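Going back to the pool

I started swimming again on 1st January, mostly because the pool at Saddale was open and the roads were too icy to ride. I had not swum lengths in years. I did four, hung on to the wall for a while, did four more and went home.

My plan was simple. Two swims a week, 400 yards each time, and no adding distance until I could do that without stopping. I wrote it on the back of an envelope and stuck it to the fridge.

The first few weeks were dull. My legs sank, I swallowed water, and I held my breath without knowing it. I kept thinking I was unfit, but I could ride a bike for two hours without much trouble. Something else was wrong.

Kaan Oral swims in the next lane most mornings and he watched me for a bit. He said I was lifting my whole head to breathe, and that every time I did it my hips dropped. He told me to keep one goggle in the water. I felt silly trying it and got a nose full of pool, but by the end of that session I could feel the difference. I have been working on it ever since.

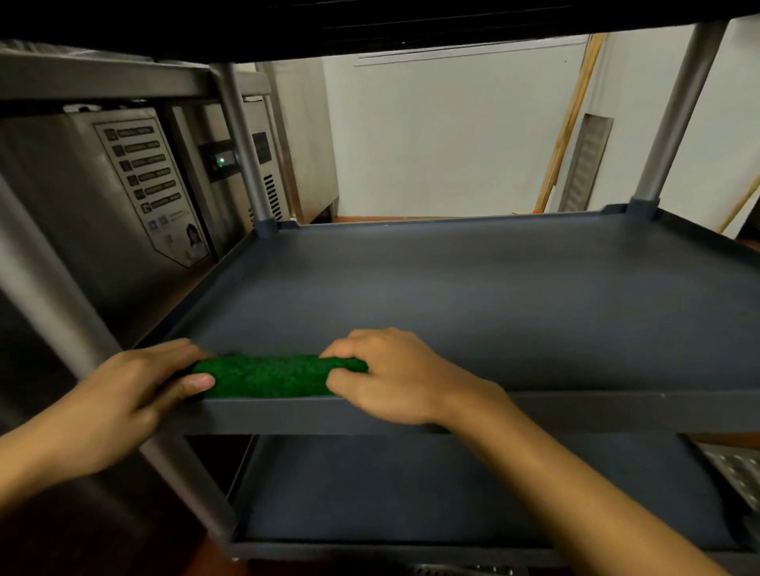
Green pad, middle shelf of the cart.

After that I changed how I split up the swim. I had been doing the whole distance as one long slog and getting sloppier as I went. Now I do it in 50s with 20 seconds of rest, and I stop when my stroke falls apart, even if I have some left to do. Some mornings that means a short swim. I used to count those as failures and I don't anymore.

I also bought a few things. The Visis goggles are fine. They leak a little on the left side if I put them on over wet hair. The Rovix pull buoy was a mistake, at least for me. With it between my knees I felt fast, and then I took it out and sank like before. It lives in the bottom of my bag now. If you are learning to keep your legs up, I would leave it alone for a month or two.

By spring I was at 1,000 yards, still broken up into pieces, and I had dropped the rest to ten seconds. I tried 200 straight at the end of one session and it went well enough that I tried it again the next time. My shoulders were sore for two days after that, so I went back to the old plan for a week.

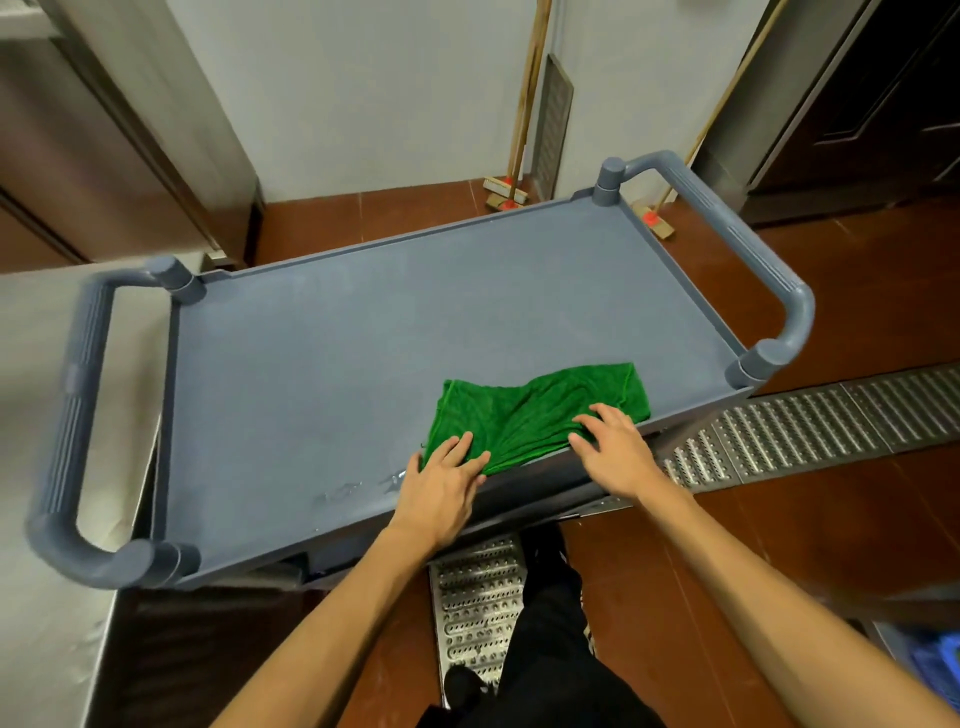 Cart with the green cloth.

In June I signed up for the open water swim at Eren lake. It was the short course, no prizes, with a lot of people in wetsuits standing on gravel. I started at the back. The water was cold enough that I forgot everything about my breathing for the first few minutes and rolled over on my back until I calmed down. Then I swam the rest of it at an easy pace, looking up every ten strokes or so for the buoy. I went wide at the second turn and had to come back in.

I finished in the bottom third. I had a sandwich and slept most of the afternoon.

I am still at two swims a week. I may add a third in the fall if the early session keeps running. The next thing I want to fix is my left arm, which crosses over in front of my head when I get tired. Kaan says to think about reaching for the lane line, so I am trying that for now.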